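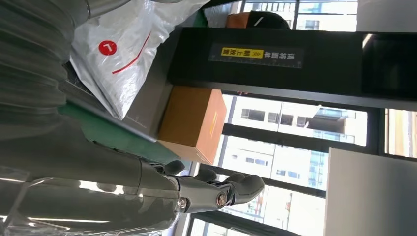 I have now packed and unpacked enough small cardboard boxes to hold opinions about them, which is a sad thing to learn about yourself at my age. The Akanda mailer is the plain brown kind, sold flat in a bundle, and I bought it because my old supplier changed hands and began shipping boxes that arrived pre-crushed. I assume this was to save the mail carrier the effort.

I sell secondhand fountain pens and the odd bottle of ink out of a spare room in Clanditton. My needs are modest: a box should fold into a box, stay a box, and get to somebody's porch with the corners still where I left them.

## Folding

The Akanda folds well. The creases are scored deep enough that the board goes where you want it on the first try, and the tuck flaps slide in without the sawing motion I'd come to think of as part of the job. I did tear 3 flaps early on by going at them with the confidence of a man used to worse cardboard. After that I slowed down and had no more trouble.

There are instructions printed on the wrapper of the bundle. They have four drawings, and the third appears to show the box being folded through itself. Ignore the third drawing.

## Strength

Better than the Zisex boxes I used before, and those cost more. I put a bottle of ink in one (wrapped, bagged, wrapped again - I'm wry, not reckless) and dropped it off the landing onto the hall floor. One corner went soft. The ink was fine, the box still closed, and the dog left the house for a while.

I wouldn't stack much on top of them, though. The side walls are single thickness, and I left a pile under a carton of printer paper over a weekend and came back to something closer to an envelope. If you store made-up boxes, put them on the top shelf. Better yet, leave them flat until you need them.

## Size

My one real gripe. The listing calls this the "medium," and the Wutari medium, which I'd also tried, is a good finger's width longer. That matters if you ship pens in their original cases. A standard case goes in fine. A long presentation case goes in on the diagonal and then slides about like a drunk on a ferry, so you need padding at both ends. I've been using crumpled paper, and a plastic bag folded over on itself when the paper runs out.

Debashish Mondal, who ships model train parts and was kind enough to answer my emails on this topic (plural, and he deserves a medal), told me to order one size up and fill the gap. I tried that. The next size up costs more to mail, and on a cheap pen that eats the profit. I went back to the medium and bought more paper.

## Tape and labels

Tape sticks. I say so only for the benefit of anyone who has met the other sort of cardboard, the kind with a faint waxy shine, where your tape lets go somewhere over Ohio. Labels stick too, and they come off again with most of the surface attached, so put it on straight the first time. Marker dries quickly and doesn't bleed.

## Would I buy them again

I already did. The first bundle lasted from March until last week, and the second is leaning against the radiator now. It came with the outer wrap split down one side and 2 of the boxes bent at the edge. I emailed the shop and got a polite reply offering me a discount on a third bundle, so clearly they've worked out what sort of person I am.

Four stars. It would be five with a longer medium, or with a third drawing that obeyed the laws of physics.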